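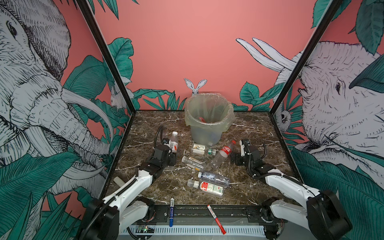
What does the new Daltstead practice note cover?
It sets out how a tabletop cell with two robot arms should be laid out, checked and recorded when the task is sorting household items.

DALTSTEAD, 12/03/2025 - Kjærgaard today released the second edition of its practice note for small two-arm work cells. The note replaces the September draft and applies to benches up to 650 mm deep. It was prepared with Wotton, which runs the Boron test series.

The main change concerns clearance. Each arm is to have its own approach zone, and the shared zone over the container may be entered by one arm at a time. Tool speed in the shared zone is limited to 400 mm per second.

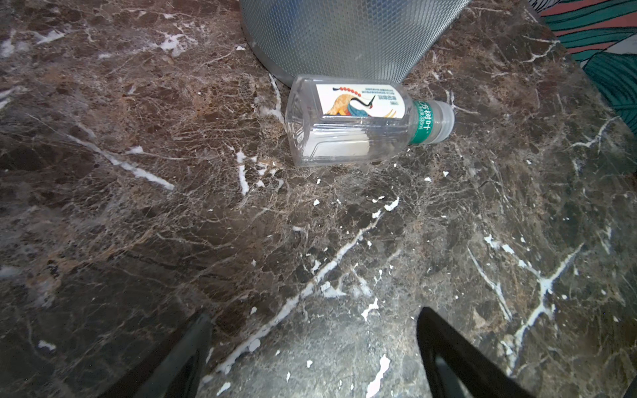
Section 3 deals with grip checks on clear and reflective items. Operators are to record the item type, its resting position and the surface under it before a run is accepted. A clear drink bottle lying on its side on polished, veined marble is a demanding case, as the stone shows through the plastic and the gloss adds bright patches of its own. The note asks that such cases be logged under a separate heading and not averaged with opaque items. Printed labels and neck bands are to be left as found.

Section 4 covers the starting layout. Items may touch or lie at any angle, but all must be within reach of at least one arm. Loose articles that are not part of the task are to be listed on the run sheet.

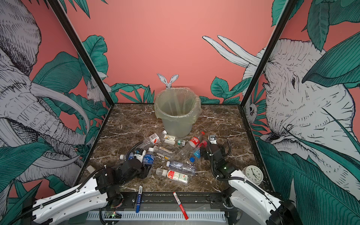

Two-arm cell with plastic bottles and lined bin, Boron test series.

The note takes effect on release. Cells accepted under the September draft must be checked again before their next series. Copies are available from the Kjærgaard office in Daltstead.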